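Tips for the shared student workshop, Kernside

Write your name and the year of your study on tape before you leave a half-made model on the shelf. Put small screws in a jar with the lid closed, and larger ones in the drawer under it.

Glue needs a full night, so please do not move the clamps of other people. If you must, ask Pirjo Rantala first — she keeps the list.

Soldering tips last longer when you wipe them and leave a little tin on them.

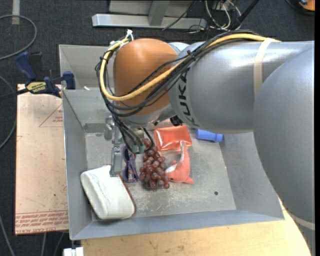 For cleaning the bench, a damp cloth is enough. Sweep the floor after, and hang the brush back on its hook.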